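**Ticket:** Strap tracker drops target after bimanual grasp, planner goes to HOLD
**Component:** Rerncombe motion server, Kadbridge perception node
**Site:** Gikemham bench cell
**Opened:** April
**Severity:** Medium - task blocked, no safety stop
**Status:** Resolved, pending merge

### Summary

The belt task stalls when both grippers have closed on the strap. Kadbridge marks the strap target as LOST, the planner receives an empty target list and the motion server moves to HOLD. Arms stay powered and gripped. No fault is raised on either controller, so the operator panel shows green while nothing moves.

Expected: the tracker keeps the strap ID through the grasp and the planner issues the next segment.

Actual: the strap ID is dropped and not reissued until both grippers are opened by hand from the panel.

### Setup

- Rerncombe motion server, bench branch, both arms on one planning group
- Kadbridge node with head camera and wrist camera inputs enabled
- Hwang calibration file, last regenerated after the wrist cable reroute
- Belt left threaded through the loops, denim face down with the waistband toward the near side of the table
- Grasp force limit set to 5 N on both grippers

The left gripper takes the belt near the middle of the waistband. The right gripper takes the free end and raises it. The planner then expects a strap curve with one point at each gripper.
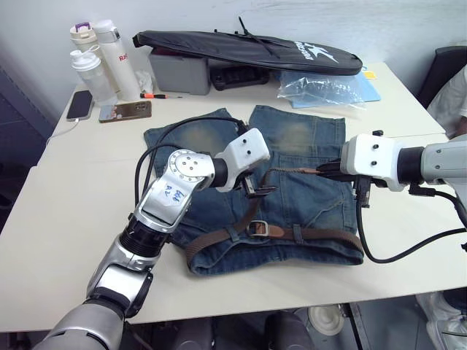

*Head view, both grippers on the belt.*

### Log excerpt

Trimmed to the relevant lines. Joint state messages removed.

```
[planner] segment LIFT_FREE_END accepted
[gripper_r] closed, force limit reached
[gripper_l] closed, force limit reached
[kadbridge] strap: source switched HEAD -> WRIST_L
[kadbridge] strap: reprojection check failed, retry
[kadbridge] strap: reprojection check failed, retry
[kadbridge] strap: reprojection check failed, retry
[kadbridge] strap: state LOST
[planner] target list empty, requesting HOLD
[motion] HOLD
```

The retry limit is 3. Raising it delays the transition to LOST but does not prevent it. The node fails every retry the same way.

### Steps tried

**1. Restart Kadbridge with the arms in place.** Node comes up and finds the strap from the head camera. It switches source to the wrist camera and drops the strap again.

**2. Disable the wrist input.** The strap stays tracked, but the curve between the grippers is poor where the arm and its cables cover it. The planner rejects the curve as too short. Not usable as a workaround.

**3. Regenerate the Hwang calibration.** No change. The static check passes before and after. Old file restored so that later runs stay comparable.

**4. Lower the segmentation threshold.** Tried on the theory that the wrist mask was losing the strap against the denim. The mask was good before the change and got worse after it, with parts of the pocket stitching pulled in. Reverted.

**5. Dump the wrist mask at the moment of failure.** The strap mask is continuous down to the fingers. The braid gives plenty of texture and the buckle is segmented as a separate object, correctly. Segmentation is ruled out.

Step 5 moves the problem downstream of the mask. Either the wrist camera pose is wrong when the strap is projected back into the base frame, or the check itself is comparing the wrong things. Dump attached to the ticket along with the transform buffer contents.
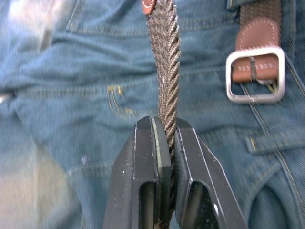 Chang-ho Ki: I would stop looking at the image side. Check which time the transform lookup asks for. In the head path we pass the image stamp. In the wrist path I think we still ask for the latest transform, which was fine when the arm was parked before every capture. If the arm is still moving at the source switch, you are projecting an old image with a new pose. The static calibration check can't catch that.

### Findings

Confirmed. The wrist path calls the lookup with time zero, which the buffer treats as "latest." The head path passes the image stamp.

Added a debug line printing the image stamp against the transform stamp. In failed runs the transform is newer than the image by more than 40 ms. With the arm at rest the difference has no effect on the projected curve. During the lift segment it is enough to shift the curve off the strap and fail the reprojection check.

That leaves the question of why retries fail after the arm has stopped. The retry loop does not fetch a new image. It reruns the check on the stored one, against whatever pose is current. The error therefore stays or grows as the arm settles, and the result is the same each time. Separate bug, same function.

There is a third, smaller problem. The transform buffer for the wrist chain is limited to 16 entries. At the current joint state rate the entry for the image stamp may already be gone by the time the mask is ready. Changing the lookup alone moved the failure from "reprojection check failed" to "extrapolation into the past."

### Fix

```
- tf = buffer.lookup(base, wrist_cam, time=0)
+ tf = buffer.lookup(base, wrist_cam, time=image.stamp)
```

Also changed:

- Retry loop now requests a new wrist image before each attempt
- Wrist transform buffer sized by duration instead of entry count
- Source switch HEAD -> WRIST_L waits for one matched image and transform pair before the head target is released
- HOLD caused by an empty target list now shows amber on the panel, with the reason text

The last item was not needed for the fix. It would have saved most of a morning - the green panel sent us to the controllers first.

### Verification

Ran the belt task again from the stored start pose with the retry limit left at its original value. The strap ID is retained through the source switch. The planner receives a curve with both grasp points and issues the next segment. Repeated with the left arm speed scale raised. Same result, no LOST state in the log.

Also ran with the wrist image topic delayed on purpose. The node now waits, logs the delay and keeps the head target until a matched pair arrives.

```
[kadbridge] strap: waiting for matched pair (WRIST_L)
[kadbridge] strap: matched pair ok
[kadbridge] strap: source switched HEAD -> WRIST_L
[planner] target list updated
[planner] next segment accepted
```
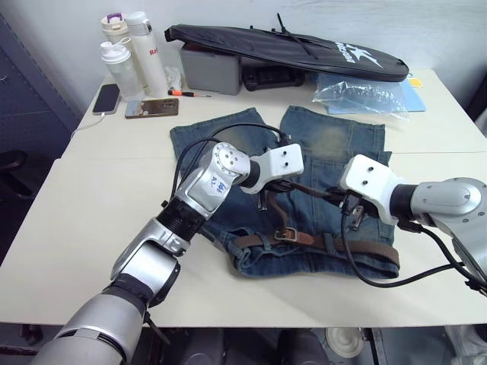 Do existing Hwang calibration files have to be regenerated after this update?

Existing files stay valid. The change affects only which transform is looked up, and the camera offsets stored in the file are used as before.

### Remaining items

- Merge to the bench branch after review by Chang-ho Ki
- Search the rest of Kadbridge for lookups with time zero. The buckle detector has one. It only runs with the arms parked, but it should match the others
- Add a moving-arm case to the calibration check
- Record the buffer duration parameter in the Rerncombe config notes. Default is set in code for now

Ticket stays open until the merge. Debug stamp line is left in at verbose level.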